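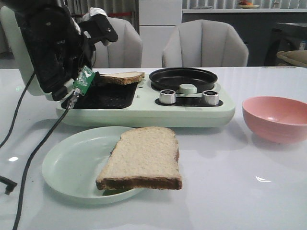
Toaster and egg pan combo machines -- worth the counter space?

Small Appliances > Breakfast
5 replies

pultenmorning
Posted 5/22/22
Looking at one of the two-in-one breakfast machines, the wide kind in pale mint green with the toaster on the left and a round black nonstick pan set into the top on the right. Two chrome dials on the front. I have a studio with one working burner and the landlord is in no hurry. I make toast and one or two eggs most mornings and that's it.

My questions are whether the pan gets hot enough to set the white, and whether the toast side is any good. The listings all say the same things and the reviews are mostly people who opened the box that day.

Burero_Bill
I had one for two years, different color. Toast side was fine. Pan side was slow. You need to start the pan before the bread. If you start both together you'll be eating cold toast with your egg.

Get a lid for it if one doesn't come in the box. Without a lid the top of the egg stays runny long after the bottom is done. I used a saucer until I cracked it.

marisol_c
I'll disagree on slow. Mine sets an egg fine if I let the pan warm up first with a little oil in it. I think people crack the egg into a cold pan and then blame the machine.

My complaint is the pan is shallow. Two eggs is the limit. I tried three once and the white went over the rim and down the front, and I was picking it out from around the dials with a toothpick. I also wouldn't cook bacon in it. The fat has nowhere to go.

Toast comes out golden at the crust and lighter in the middle, which is how I like it. If you want it dark all the way across you'll have to run it twice.

-- Marisol Cortés

zitdale_kitchen
Not worth it in my opinion. You're buying a mediocre toaster and a mediocre pan stuck together, and when one half quits the whole thing goes in the trash. A plain toaster and a small electric skillet take up a little more room and you can replace them one at a time.

Also the footprint. These are low but they are wide. Measure your counter and then add space at the side for the cord. Mine hung off the end of the counter in my old place in Villalobos and I moved it every time I needed to chop anything.

marisol_c
The OP has one burner and a studio. Two appliances is two plugs and two things to store. I don't see how that's better for one person making one breakfast.

zitdale_kitchen
You can store a skillet in a cabinet. You can't store half of a combo machine. But fine, for one person I can see it.

One thing on cleaning. Check whether the pan lifts out on the one you're looking at. On mine it did not, so I was wiping it in place with a damp cloth and trying to keep water out of the toaster. Crumbs were the other problem. They get down inside the toasting side and you smell them the next morning.

Burero_Bill
Agree on the crumbs. Unplug it, let it cool, tip it over the sink. Do that weekly. And no metal forks or spatulas in the pan. I scratched mine in the first month and everything stuck after that.

pultenmorning
Thanks all. I measured and it fits between the sink and the wall if I move the dish rack. I'm going to get one, warm the pan first, and stick to two eggs. Will look for a small lid. If the burner gets fixed by August I may feel silly but I'll still have a toaster.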